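Havby Tenants' Association
Minutes of the meeting held 25 April 2019, common room, Anlow building

Chair: Nerys Prydderch
Minutes: Joon-young Kang

1. Minutes of the last meeting
Approved with one correction. The stairwell lights are on the second floor, not the third.

2. Water bills
N. Prydderch read out the meter figures for the two buildings. Anlow used 1,188 gallons in the week checked and Yang used 1,267. The difference is small and no leak is suspected. Residents asked for the readings to be posted by the mailboxes. Agreed.

3. Laundry room
The second dryer is still out of order. Ketalico quoted $2,044 for a replacement, installed. Several residents felt this was high. J. Kang to get another quote before anything is signed. The coin box on the first washer is jamming again and should be reported to the office each time it happens.

4. Bicycles
Bikes are being chained to the front railing and blocking the ramp. A notice will go up, and bikes left on the ramp side after the notice period will be moved to the rack behind Yang. One resident objected that the rack has no cover. Noted.

5. Courtyard supper
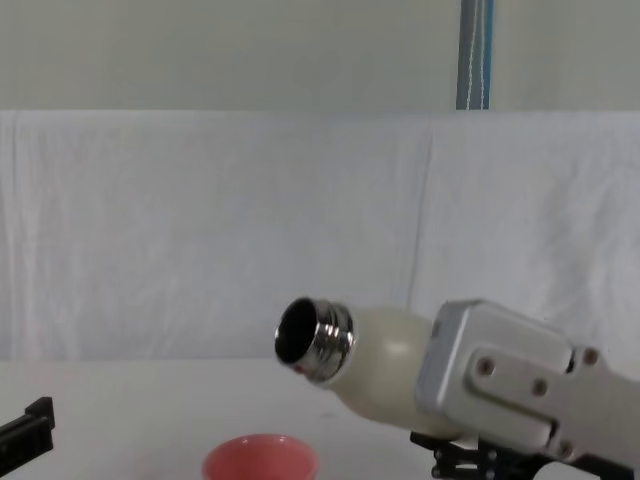
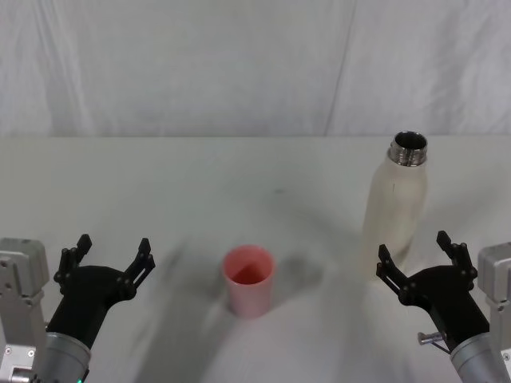
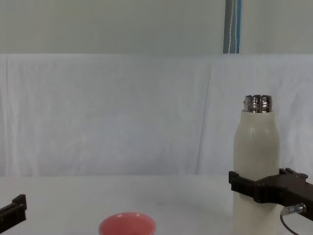 The supper will go ahead in the courtyard with the long tables along the Yang side. Each household is asked to bring one dish and its own plates. Paper cups blew all over the yard last year, so the association will buy reusable plastic ones, plain tumblers like the pink cup in the second picture. N. Prydderch will order them. Music off by 10 p.m.

6. Other business
The gate code will be changed in the next week. New codes will be given out at the office in person and will not be sent by email.

Meeting closed at 8:40 p.m.

Havby Tenants' Association | Contact the office | Back to top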